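Orance Bell Desk Lamp review: a lot of shade for a small job

Filed under: Lighting, Home Office
Words: Maxence Lemaire

I have a drawer at home that is mostly dead desk lamps, so I come to these things in a bad mood. The Orance Bell was sent to us after a reader, Zulmira Antunes, wrote in to ask whether it was worth the 47 dollars Zerndale wants for it. She had seen it recommended in three different gift guides and noticed that all three used the same sentence. I noticed that too.

So I bought one at full price, in teal, and used it for the better part of a summer. It went on a desk, then on a sewing table, then for a long stretch in August on a side table next to a chair where I read.

What you get

A lamp, a folded sheet of instructions and a bulb. The shade is a bell, glossy inside a fairly thick lip, and the base is a plain disc in the same color. The cord is black. I don't know why so many companies go to the trouble of matching a shade to a base and then run a black cord out of the back of it, but Orance has done it like everyone else. On a dark desk you won't care. On a pale one it is the first thing you see.

The box says the color is "lagoon." It's teal. It leans a little bluer in the evening than it does by a window, and if you are trying to match it to something you already own I would wait until you can see one in person. The store photos make it look closer to mint, and two of the people who left reviews on the Zerndale page sent theirs back for that reason.

The light

The light is good. I was ready to complain about it and I can't, much. With the shade tipped down you get a bright patch with a clear oval shape, and inside that patch you can thread a needle or read the back of a medicine bottle. I did both. There was no flicker that I could see, and no buzz.

Outside the patch it's another matter. A deep bell like this keeps the light in, so the fall-off is quick, and a full-size desk will have one bright spot and a lot of gloom. Orance calls it a "whole-desk glow." I had a large notepad and a laptop side by side and could light one or the other. If you spread your work out, you'll be sliding the lamp back and forth all evening, or leaving the ceiling light on.

White surfaces are where I would be careful. Put the lamp on anything white or shiny and the pool gets fierce. I tried it on a white shelf board I had lying across the table and ended up squinting at it until I put down a sheet of brown paper. People who do crafts on a white mat should know this before they buy.

The shade gets warm after an hour or so, though never enough to make me snatch my hand back.

The tilt

The shade tilts. It doesn't do anything else. The height is fixed, and turning it means turning the whole lamp. At this price I'd have liked a proper joint, the kind that holds where you leave it. Mine was stiff for the first two weeks and then loosened up, and by the end of the test it had a habit of nodding a little when I bumped the table. It never dropped all the way. I mention it for anyone with a cat.

The base is heavier than it looks and I have no quarrel with it. I knocked the shade with an elbow more than once and the lamp stayed standing. There's felt underneath, a bit crooked on mine.

The switch

Now my real complaint. The switch is on the cord. It's small and dark and it sits well away from the lamp, so unless you plan for it, it ends up at the back of the table or over the edge of it. I spent a fair amount of time patting around for the thing with the lamp off, in the dark, which is exactly when you want a switch to be easy to find. A touch of white paint on it would help. So would putting it on the base.

The cord is stiff as well. It leaves the lamp behind the shade and wants to stand up in a loop before it lies down, and it kept that loop all summer. I tried a clip. The clip came off. In the end I pushed the lamp back until the loop hung behind the table, and then the light wasn't where I wanted it.

Against the others

The obvious rival is the Nông clip lamp, which costs less and takes up no space on the desk at all. It has a weaker light and an ugly clamp, but the switch is on the head and the arm bends anywhere. For sewing or model work I'd take the Nông and not think twice.

The Flidton Task is the other one people ask me about. It's bigger and has an arm with two joints, and it looks like something from a dentist's office. It lights a whole desk for real. It also costs a good deal more, and I wouldn't want it in a living room.

The Orance is nicer to look at than either. I suspect that's what most of the 561 ratings on the Zerndale page are about, because hardly any of the ones I read said a word about the light.

Should you buy it?

For a bedside table or a reading corner, yes, if the color suits you and you can put up with the cord. As a second lamp on a desk, maybe. As your only desk lamp, no, and I would ignore any guide that tells you otherwise.

Zulmira, I hope that helps. I'd wait for a sale. It has dropped under 40 dollars before and I expect it will again.

Good: bright, clean pool of light; steady base; handsome shade
Bad: switch on the cord; cord won't lie flat; lights a small area; loosening tilt
Score: 2.5 out of 5 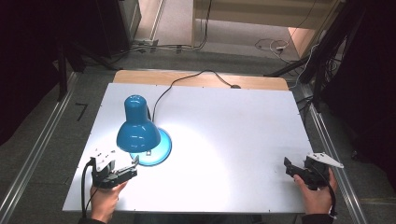
The teal bell lamp switched on over a white board, with its cord looping up behind the shade.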